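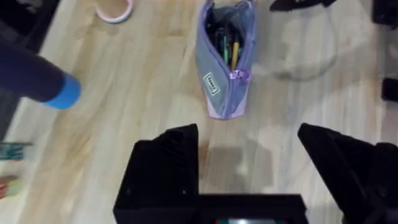 # Vedavska releases first part of Paveo: 3,476 recorded demonstrations of table-top handling

**For immediate use -- 8 Aug 2024**

Vedavska today opens the first part of Paveo, its collection of two-armed robot demonstrations, to universities and small firms. 3,476 episodes in this part. All of them driven by a person, start to finish, no scripted motion. Free for research, paid licence for anything sold.

The subject is ordinary desk stuff. Pencil cases, tape, scissors, cups, spoons, pens. Soft things wherever we could get them, as soft things are where our own earlier models fell over. A fabric pencil case has no one shape. Stuff it with pens and it bulges one way, take half of them out and it folds another way, and the zip never sits quite where it did last time. Of the 3,476 episodes, 832 have a pencil case as the main object, and those are the ones we'd point new users at first.

Each episode comes with wrist views, a fixed view of the workspace, joint positions for both arms, gripper opening, and a short sentence in plain English saying what the operator was asked to do. "Open the case." "Put the green pen back." That sort of thing. Operators were not told how to do it, only what.

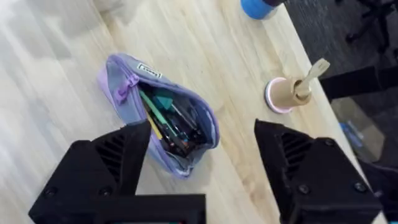 ## How the examples are gathered

An operator gets the sentence, looks over the table, and drives both arms from a pair of hand controllers. Sessions are 40 minutes and then a proper break, we found the driving gets sloppy after that and sloppy driving ends up in the model. Before each episode the objects get moved. Case on its side, case pointing away, pens showing at the open end, other bits left near it on the wood. We don't tidy the table between episodes and we don't want it tidied. A learning system trained on a bare table tends to need a bare table.

There are 11 task families in the release:

- opening and closing zips
- taking one item out of a full case
- putting items back
- lifting a soft case with one gripper
- holding with one arm while the other works
- moving cups and small containers
- passing an item from arm to arm
- rolling and sliding (tape, mostly)
- turning a case over
- pushing things clear to make room
- mixed, two or more of the above in one go

Family sizes are not even. Zips and putting back are large, arm to arm passing is small, and we would rather say so here than have people find it in the download. More passing episodes are planned for the second part.

## Mistakes stay in

Biggest change from our internal set. Where an operator misses a grasp, drops the pen, tries again from the other side -- that is kept, and marked. The older practice in our lab was to bin anything untidy. Models trained on the tidy set could do the job when it went well and had no idea what to do when it didn't. With the retries left in they have at least seen someone recover.

Every episode carries one of three marks: completed, completed with a retry, not completed. A second person checks the mark from the recordings before it goes in. Where the two disagree the episode is held back, and the held back ones are not part of the count above.

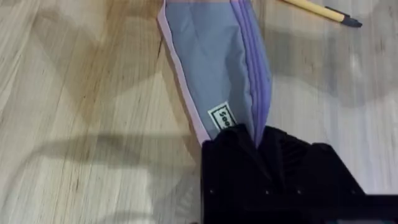
Fabric is hard work for the person marking as well as for the robot. From the wrist you get folds and trim very close up and the gripper itself covers a good part of what it is touching. Whether the cloth is held or only pressed on, you often can't tell from one still, so the checkers work with the full recording and the gripper opening side by side. We tried marking from stills early on and dropped it within the first fortnight. Too many guesses.

Both kinds of view are therefore in every episode and are time-matched. People who only want one can leave the rest out of the download, there is a switch for that in the loader.

## The loader

Called Kiều. Small, open source, released alongside the data. It reads the episodes, cuts them by task family or by mark, and writes out in the layouts most training code already expects. It'll run on a laptop for browsing. Training needs more than a laptop, obviously.

Kiều also does the dull part of joining your own episodes to ours. If your arms have a different reach or your grippers close differently there is a settings file to fill in, and the notes go through it line by line. Notes are in English only for now. Sorry, more to follow.

Known problems at release:

- playback in the browser sometimes starts a moment late, the data underneath is fine
- a few of the sentences have spelling mistakes, left as the operators recieved them
- "mixed" episodes can't yet be split into their seperate steps
- no depth data in this part

## Working over one table

Two arms over one table brings its own trouble. They get in each other's way, they throw shadows across whatever you're trying to pick up, and a cable has to go somewhere. We have left normal room light as it was and not evened it out. Shadows included. Anyone putting such a machine in a real workroom will meet the same, so the learning system may as well meet it early.

For the two-arm families the operator decides which arm leads. No rule on it. This gives a spread of approaches to the same sentence, some neat and some quite roundabout, and early users have asked us to keep it like that in part two.
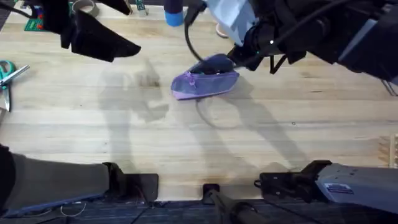
Grodia, an early user of the set, said the pencil case episodes had been the most useful to its own team and also the most annoying, and that it wanted a good deal more of them with the case nearly empty. It added that the retry mark "saved us writing our own", and asked for a fourth mark for episodes where the job gets done but in a different way from the sentence.

We have agreed to look at the fourth mark. It won't be in this part. The nearly empty cases are already being recorded and will go into part two together with the extra passing episodes.

## Who can have it

University groups: apply with a group address and a short note on what the data is for. Two or three lines is plenty. Small firms: same form, tick the trial box, you get the full set for testing and nothing to pay until something ships. Larger firms please write first.

We'd also like to hear from groups with two arms and some spare hours who want to add episodes. Same sentences, your own objects, your own table. Contributed episodes go through the same double check and are credited by group in the listing. Please read the object notes before you start, in particular the bit on not pinning fabric down with tape. Several trial batches had to be sent back over that.

## Notes for editors

Paveo is written with one capital. Kiều keeps its accents, please don't drop them. The count of 3,476 is for this part only and doesn't include held back or contributed episodes. "Episode" means one attempt at one sentence, whatever its mark.

Part two is in recording now, date to be confirmed. Requests for access, recordings or a visit to the press desk at Vedavska. Replies may be slow through August, the desk is short of people.

Ends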